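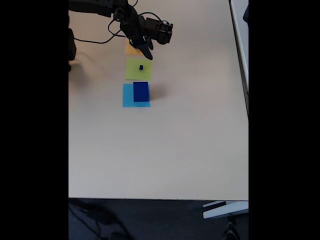
Last updated: 23 January 2026

Right. Quick one, because the kettle's on and I've got to be out by two. Well, not that quick, knowing me.

The spare room. Again. Some of you have been with me since the first paint post and I'm sorry, we're still not finished. Back in December I said it would be done before the tree came down. Tree's gone. Room's still three different colours and a bit of bare plaster where the shelf was.

So what happened. I had it all planned. Walls in Lusgate, sort of an oatmeal, very safe. Bought the tin, did the long wall, stood back, hated it. Looked like the inside of a bus shelter. It was lovely on the card! On the card it was warm. On my wall, facing north, with one mean little window, it went grey by lunchtime and stayed grey.

Rang Montserrat. Montserrat Ochoa, my old neighbour from the flat, did paint mixing for years and is the only person I trust on this. She asked which way the window faced before I'd even said hello properly. Then told me off. You don't pick a colour in the shop, you don't pick it in the kitchen, you pick it in the room, lying next to the other things that are going to live with it. Big bits of it too. Not those silly chips.

Fine. So I've been doing that. Sheets of A4 painted two coats, left to dry on the radiator (don't do this, they curl), then blu-tacked up and moved about. Morning, afternoon, lamp on. The difference is ridiculous. There's one called Valenmont which is a proper yellow at breakfast and by teatime is the colour of old piano keys. And Dernodier, which I wanted to love because of the name, is just brown. It's brown. £40 a tin for brown.

Green is where I'm stuck now. I know I know. Everyone's done green. But yellowy green, limey even, with a strong blue next to it, that's the pair I keep coming back to. My gran had a bathroom like that, lime lino and a navy bath mat, and it should of been horrible but it was the most cheerful room in the house. You couldn't be in a mood in there. 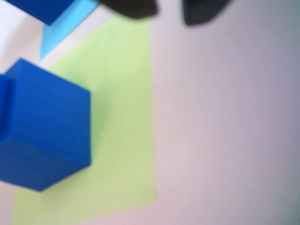

Blue on lime. Still my favourite pair.

Things I've learned, in no order. Put the blue against the green before you judge either of them, they both shift. Warm bulbs wreck blue. Cold bulbs wreck everything else. Don't decide anything after nine at night. White skirting isn't neutral, it makes the colour above it look dirtier, so paint that in the same colour if you're brave, which I may not be.

Also tester pots. I've bought 14. That's silly money, and now I've got 14 half-full pots sitting on the landing. If anyone local wants them do shout, there's a decent pink in there.

The blue I've settled on, I think, is Miyazaki. Code on the lid is 3803 if you're asking them to mix it, the lad on the counter couldn't find it by name. It's going on the chest of drawers and the door, not the walls. Matt. Montserrat says eggshell for a door or I'll be wiping fingerprints till I die, and she's probably right but eggshell goes shiny under my lamp and I can't bear it. We've agreed to disagree. She has said she's coming round to look at it, so that's me told.

Walls, still waiting on the green. Two contenders, very close, one a touch more lemon. The lemony one looks brilliant up by the window and slightly ill in the corner by the door. The other one's the oppposite. Could do one wall of each? No. No, stop it.

Curtains are a whole other post. I've got the old cream ones up for now and they're too short.

Anyway kettle boiled ages ago. Will put the final green up when I've bought it, and if you've got a north facing room that isn't miserable please tell me what you used, comments are open again.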